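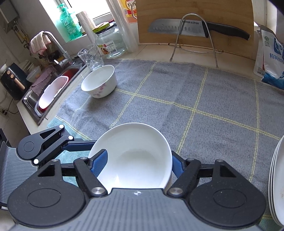
Step 4: Back up your Gitik wallet

Right, you've got the app installed and a password set, so now we do the bit I skipped the first time (and regretted!). Set aside 32 minutes and shut the door.

1. Open Gitik and tap Settings, then Backup.
2. Write the recovery words on paper, in order. I use pencil, and I go back over any messy letters.
3. Tap Check and type in the words it asks for. You get 6 tries before it locks you out for the evening.
4. Pick your network. Mine's on Floltberg, but Dondico works the same way.
5. Send yourself a tiny test amount and wait for the green tick.

Note: if the tick hasn't shown up after 777 blocks, close the app and open it again. Your coins are still on the chain, so don't send them twice like I did.

Caution: never save the words in your email or photos, and never type them into a website, even one that looks just like Gitik's.

Updated 4/9/19 for the new Backup menu. Step 5 covers adding a second device.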